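3. Small assembly shops and the timing of orders
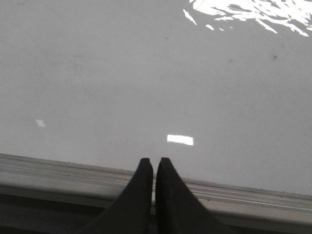 Figure 3. Detail: gray metal rail with pale gray surface behind.

12 Shares 4 Comments

The previous section dealt with how the firms in the sample price their work. This section is about when they buy. The question we started with was a simple one: why do small assembly shops, which have little cash and little storage, so often order parts well before they need them? Standard inventory models say they should do the opposite. A shop with tight credit and a small floor should order late and in small lots, and accept that it will sometimes run out.

The data come from order books kept by shops in the two industrial districts of Grilanness, the eastern and the harbor district. We were given access to 473 purchase orders, each with the date it was written, the supplier, the date promised, and the date received. Order books in the harbor district are kept on paper and were copied by hand. Those in the eastern district were already in spreadsheets, though not in a common layout. Saulius Strazds did most of the matching between the two sets, and his coding rules are given in the appendix.

We also carried out interviews with owners and with the people who place the orders, who are often not the same. An owner may set a yearly budget and then have little to do with which supplier is called on a given morning. In the smaller shops the buyer is usually the shop lead, and buying is done in the first hour of the day or at the very end of it.

3.1 Early ordering

We call an order early when it was written more than two weeks before the supplier's stated lead time would have required. By this measure early orders were common in both districts, and more common in the harbor district. The gap does not go away when we compare only shops of similar size. It does narrow when we compare shops that use the same suppliers, and this was the first sign that the cause lay outside the shop.

The main supplier of fasteners and rail stock to the harbor district is MacAulay. The main supplier to the eastern district is Ativport. The two firms sell close to the same range of goods at close to the same prices, and buyers we spoke to did not think one was better than the other in quality. They differ in how they handle a late delivery. Ativport calls the customer and offers a new date. MacAulay does not call. A buyer finds out that an order is late when it fails to arrive.

Several buyers brought this up without being asked. One said she had stopped reading the promised date on the order form and simply added a month to it. Another said he ordered early from MacAulay and on time from everybody else, and that he had never thought of it as a rule until we asked him to go through his own order book with us.

If this were the whole story, early ordering would be a response to poor information about delivery, and better information should reduce it. We think that is part of the answer. Two other findings do not fit so neatly.

3.2 The March orders

The first concerns the time of year. Early orders bunch together in March in both districts, including among shops that buy only from Ativport. Nothing in the lead times explains this. Demand for finished goods in Grilanness is fairly flat from January to June, and suppliers told us that they ship no more slowly in March than in other months.

Interviews pointed to the rent calendar. Most shop leases in both districts are renewed in April, and owners who expect a rent increase prefer to have their spring stock paid for before they sit down with the landlord. Dardo Cabral, who has run a shop in the eastern district under three different landlords, described it as a way of making the bank balance look small. Whether landlords in fact pay attention to such things we cannot say. We did not interview landlords. What matters here is that owners believe it and buy accordingly.

This has a cost. Stock bought in March has to be kept somewhere, and in a small shop it is usually kept on or under the benches. Two shops had given up a bench to boxed stock through the spring. In both cases the owner described the bench as free space, while the people working beside it did not.

3.3 Shared orders

The second finding concerns orders placed by one shop on behalf of others. MacAulay and Ativport both give a better price on lots of 400 units or more. Few shops can use a lot that size in a season. In the harbor district we found a long-standing practice in which one shop writes the order, takes delivery, and passes part of it to its neighbors, who pay in cash or in kind. These orders are early almost by design. The shop that writes the order has to wait until enough neighbors have agreed, and neighbors will agree only if there is still plenty of time to change their minds.

Shared orders are hard to spot in the books. They look like very large orders from very small shops. We identified them by asking each buyer about any order that was out of line with the rest of that shop's purchases. Of the orders in the sample, 60 were confirmed as shared. The true number is probably higher. Some buyers were plainly not comfortable with the question, and we did not press them. Suppliers know about the practice and do not object to it, as far as we could learn, but it is not written down anywhere, and buyers seemed to feel that it might be stopped if it were.

There was no such practice in the eastern district. Valbona Lazarević, who carried out the interviews there, asked about it directly and was told that it had been tried once, through a buying group called Pudent. The group lasted 4 seasons. Accounts of why it ended do not agree. Some former members said that deliveries were split unfairly. Others said that the fee was too high once a part-time clerk had been hired to keep the accounts. All agreed that it had saved money in its first season.

The comparison is useful even though it rests on a single case. The harbor practice has no fee, no clerk and no name. It depends on shops being close enough together that boxes can be carried by hand from one to the next -- in the eastern district the shops are spread along a main road and a van would be needed. Jianguo Peng has suggested to us that distance alone might account for the difference. We are inclined to agree that it is the larger part, but the harbor shops are also older, and many of the owners trained under one another.

3.4 What early ordering does to cash

An early order ties up money. To see how much this matters we looked at the terms of payment. Both suppliers ask for payment on delivery from new customers and allow a delay for established ones. An established customer that orders early and receives early must also pay early, so the credit is worth less than it appears on paper. Owners were well aware of this. Buyers mostly were not, and in the shops where the two roles are separate we found more early orders and more complaints from the owner about cash.

Zorica Kos has argued in an earlier working paper that this split between owner and buyer is the main source of waste in small-firm purchasing. Our results give partial support to that view. The split does go along with early ordering, but it explains less of it than the choice of supplier does, and nothing of the March pattern -- which is strongest in shops where the owner does the buying.

We return to payment terms in Section 4, where the order books are set against the shops' records of finished work.

Shares 12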